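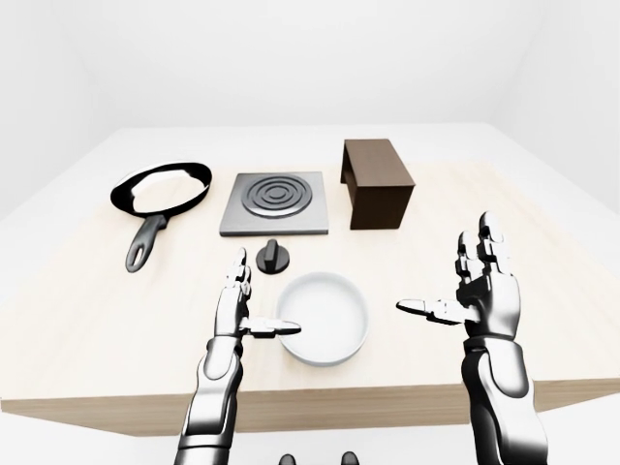 The simulated kitchen bench, with the bowl between the two hands and the pan, hot plate and brown box along the back. Render: Gollholm workshop.

Gollholm workshop posts kitchen bench for two-armed humanoid

Filed under: Home builds, Simulation

The shared workshop at Gollholm, in Istedport, has released the simulation half of its two-armed kitchen project. The package went up in November and contains the bench model, the object models, the hand controller and a set of start positions. The physical half, a torso with two arms on a fixed stand, is still being assembled.

The project is called Zosari. It began as a single arm clamped to a desk in a member's garage and moved to the workshop when a second arm was added. All motion code is now written against the simulated bench first and is loaded onto hardware only after it passes there.

The bench is kept plain. A pale wooden table stands in a white room, and the lighting is even, with faint shadows. The builders say an earlier version with textured walls and a window slowed rendering and had no effect on grasp results, so it was dropped.

Both hands have four fingers and a thumb, with segmented links. In the start position shown, the fingers point up and the palms face each other across the white bowl. The left thumb hovers just above the bowl's left rim and the right thumb is held short of the rim. The first task is a two-handed lift: close on the bowl from both sides, raise it 80 mm, hold for 2 seconds and set it back down without shifting it sideways.

The release notes list 300 trial runs of the lift, of which 40 failed. Most failures came from one hand making contact early and pushing the bowl into the other. The current controller slows both wrists before contact and waits for a force reading on each side before closing further. A fix for thumb slip on the thick rim is listed as open.

The hot plate and frying pan are for a later task, moving the pan by its handle onto the coil. The black rotary knob is modeled as a separate object and can be placed anywhere on the table. The notes give no task for the brown box beyond "reach and clearance tests."

Finger joints on the physical hands will be driven by cable from servos in the forearm. The workshop is using a Boersma controller board for each arm, with a shared emergency stop wired ahead of both power supplies. Wrist brackets are being reprinted after the first set flexed under load.

The simulation runs on a desktop computer with a mid-range graphics card. Files are available from the Zosari project page, along with a parts list for the stand. Drawings for the forearms will follow when the cable routing is settled.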